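Refinishing the desk top, part two

Print this post | E-mail this to a friend

The desk is back in the room. It's a Galtis, bought secondhand in November, and the top was in poor condition when I got it: one long ring stain, a lot of shallow scratches, and a shiny patch where somebody's forearm had been going back and forth for years. The legs were fine and I left them alone.

In the last post I had stopped at the coarse grit. After that I went over the whole top twice more with finer paper, by hand, with a cork block, always along the grain. Total sanding time was some 6 hours over three evenings. The random orbit sander (a Konix, the small one) only did the first pass. It leaves little swirls that don't show until the finish goes on, and I didn't want to find them at that stage.

For the finish I used Dunstan hard wax oil in the clear matte version. I had tested it on the underside next to the untinted satin. The satin was a bit more yellow, and under the desk lamp it threw a glare that I would have had to look at every day. The matte keeps the pale color close to bare wood.

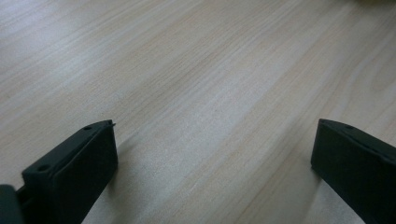
Application was two thin coats. The can says to wait 12 hours between coats, and I waited a full day because the room is cold in January. Each coat was put on with a lint-free cloth, left for 30 minutes, then buffed off. What you leave behind on the surface stays sticky, so the buffing takes longer than the oiling. Between coats I gave it one very light pass with a gray pad and vacuumed up the dust.

Cost so far, in whatever the Horkby hardware store charges: paper, pads, oil and cloths came to $208. That is more than I paid for the desk. Half of the can is left over and will go on the shelf above the radiator.

The ring stain is lighter but I can still find it if I know where to look. Going deeper would have meant a visible dip, so I stopped. The scratches are gone except for one near the back, which will be under the monitor stand anyway.

Still to do: the drawer fronts, and a felt strip under the monitor stand. I'm keeping cups off the top for another week. The oil is dry to the touch well before it is hard.

Posted January 24, 2023

Print this post | E-mail this to a friend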